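How to recover a bin-picking cell after a collision stop with the wall

Applies to: Jollier picking cells with the Pruvcombe gripper mount and Katona controller software
Last updated: 1/24/22

This procedure covers one fault only. The arm stops inside the bin, the controller reports a torque limit on one or more joints, and the gripper has touched or is pressing on a bin wall. If the arm stopped outside the bin, use the general stop procedure instead. If a person was touched or nearly touched, stop reading, leave the cell as it is, and call the safety lead.

What usually causes it

Nearly all of our wall contacts have come from one of three things. The bin moved after it was taught, so the wall is not where the program thinks it is. The part picked was lying against the wall and the approach angle was never checked for that position. Or the hose and cable dress on the wrist caught on something and pulled the arm off its path. The third one is easy to miss because the log looks the same as a hard contact.

Before you start

You need the teach pendant, the 6 mm hex key, a feeler gauge and the printed bin drawing. Put on safety glasses. One person works the pendant and stays on it until the arm is clear. Everyone else stays outside the taped line.

Step 1. Save the log first

Do not clear the fault yet. Open the Tenia log viewer, select the last run, and save it under the cell number. Clearing the fault overwrites the joint torque trace, and without the trace there is no way to tell a wall contact from a snagged hose.

Write down the last commanded point and the part number it was going for.

Step 2. Look before you move anything

Check these from where you stand, with the arm still stopped:

Is the gripper touching the wall, the floor or a part?
Is a part wedged between a finger and the wall?
Are the hoses and cables at the wrist free, or is one pulled tight?
Is the bin clamp still seated on the rim?

If a part is wedged, do not pull it out by hand. The joints can hold a load against it, and the arm may shift when the part comes free. Go to Step 3 and release the load first.

Step 3. Back the arm out

Switch to manual reduced speed and set jog to tool coordinates. Clear the fault. Jog away from the wall in small steps, then up. Never go up first when a finger is against a sloped wall, as the tip rides along the metal and can bend.

Watch the wrist cables the whole time. The loop over the joint opens and closes as the wrist turns, and a loop that looked fine in the home position can go tight at the corner poses. If the fault comes back during the jog, stop and reverse the last step.

Raise the tool until it is at least 300 mm above the rim, then press the emergency stop and lock out the cell.

Step 4. Check the gripper

Look at both fingers from the side and from below. Then check the mounting screws with the hex key and run a feeler gauge along the joint between the mount and the tool. Any gap means the mount has shifted and the tool center point has to be taught again.

Check the air fittings for leaks after the air is back on. A fitting can crack without coming off, and the first sign is often a weak grip several cycles later — which then gets blamed on the parts.

Step 5. Check the bin position

Measure from the tabletop reference mark to the near corner of the bin. The drawing gives 667 mm. If you are more than 2 mm off, the bin has moved. Loosen the clamp, set the bin back against its stops, and tighten the clamp again. Push on the far corner with your palm. If it moves, the clamp is not holding and the cell stays locked out.

Step 6. Retest with the wall zone on

In Katona, turn on the wall zone and set it to 160 mm. This keeps the wrist center away from the sides while you test. Put the test bars back in the bin, including a few close to the wall, since those are the picks that fail.

Run the cycle at reduced speed with a hand on the enabling switch. Let it attempt every bar. Picks inside the wall zone should be refused with a warning and no movement. If the arm moves toward one of them, stop the test and report it — the zone is not being applied and the cell can't go back into service.

Bring the zone down to its normal value only after one full clean cycle.

Step 7. Close out

Attach the saved log to the fault ticket. Note the cause if you found one, the bin measurement before and after, and whether the tool center point was taught again. Write "cause not found" if that is the case. Two tickets with no cause on the same cell mean the cable dress gets stripped and redone, usually at the February service.
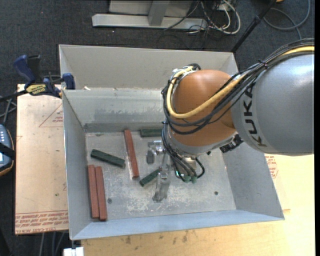 Gripper inside the bin with red and green bars on the floor, some lying close to the walls.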